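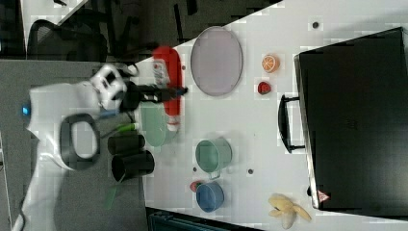

Last year's members kept telling us they had never written a line of code before November, and that they'd happily sign up all over again, so we are doing exactly that and opening the door to a new group! The Stiltgate Robot Arm Club in Stulport is looking for 8 students for our spring table-clearing project. You'll work in pairs, teaching an arm to pick up cups, a plate, a bowl, toy fruit and whatever else ends up on the table (we do love a messy table), and by the end we hope to take a team to the Vurkden student contest.

We meet for 2 hours after school at the Fitzsimmons building. The whole season costs $60, and please do tell us if that's a stretch. Patience matters a good deal more to us than grades.

To apply, send a few lines about something you've built, fixed or taken apart, by February 5, 2025. Parents are welcome to write with questions too.

Contact | © Stiltgate Robot Arm Club | Back to top
This site uses cookies. Accept | Manage settings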